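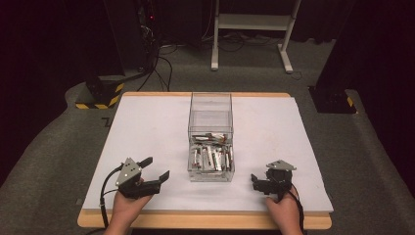
*Small parts in a clear box, on the white sheet.*

I spent Friday reading the offering document for Holst, a maker of fittings and small hardware that wants to list this March. The valuation has been argued over enough elsewhere, so these notes cover the share structure.

There will be two classes of stock. Class A goes to the public and carries one vote per share. Class B stays with the founding family's holding company, Nalberg, and carries four. After the sale Nalberg will own a little under half of the equity and more than 70 percent of the votes. Class B converts to Class A on transfer outside the family, but there is no sunset date. I looked twice, including in the annex with the bylaws.

The second point is the split between new and existing shares. Most of the offer is secondary, so the money goes to Nalberg and to Wostano, the private equity fund that came in during the last refinancing. The primary portion pays down a bank loan. Very little is left for the new plant described at length in the strategy section. The plant is to be funded "from operating cash flow," and the cash flow statement shows most of that going to inventory for the last two years.

Inventory deserves its own note. Holst carries a very large number of low-value items and writes them down by age, in bands. The bands were widened before the last audited year. The effect on operating profit is disclosed in a footnote and left out of the adjusted figures. Eino Tikkanen wrote to me that Domel did the same thing before its own listing and reversed it later. I haven't checked the Domel accounts yet.

Lock-up terms are ordinary: six months for Wostano, a year for Nalberg, with a waiver at the discretion of the lead bank.

I won't be subscribing at the top of the range. At the bottom I would want the conversion clause rewritten first, and retail buyers don't get to ask for that. Next I'll go through the related-party leases, starting with the warehouse that Nalberg rents back to the company.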